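Donunum Project: Progress Report to Pestlow Fund
Nov 26, 2025
Prepared by Kiyoshi Sugiyama

1. Summary

In this period we moved from single-arm tasks to tasks with two arms. The operators now control both arms of the simulated robot at the same time, using two hand controllers. We recorded 1,054 demonstrations in total, and 100 of them are for the new door and drawer tasks in the kitchen rooms. The target in our plan for these new tasks was also 100, so we are on schedule with this item.

2. Recording by remote control

The operator sees the room from the robot's own viewpoint, with the white body at the bottom of the view and one arm on each side. We kept this viewpoint after the trials in October. The other choice was a fixed view from the corner of the room, but the operators needed more time to find the handles with it.

The difficulty we did not expect is the large flat surfaces. When the robot stands close to furniture, the panels hide much of the room, and a dark gripper is hard to see in front of an unlit area. Tudur Ruddock asked to have more light in the rooms, and we will add this in the next version of Lisance, our recording software.
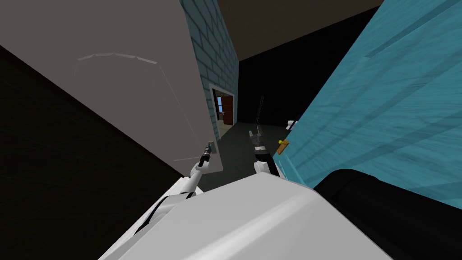 3. Quality of the demonstrations

Each demonstration is replayed one time before we accept it. We rejected 19 recordings from the door and drawer tasks, and these are not included in the numbers above. In most of them the operator pulled before the fingers were closed on the handle. In the others the arm touched a wall and the recording was stopped by hand.

New operators now practice on the drawer task first. We also wrote a short guide of two pages, which can be sent to the Fund on request.

4. Next steps

We will train the first two-arm policy with the accepted recordings and test it in rooms it did not see before. Yagi, our partner for the hardware, will prepare the real arms in the same period. One point is still open: the real grippers open more slowly than the simulated ones, and we must decide if we slow down the simulation or record again. I will write to you when this is decided. The budget has no change.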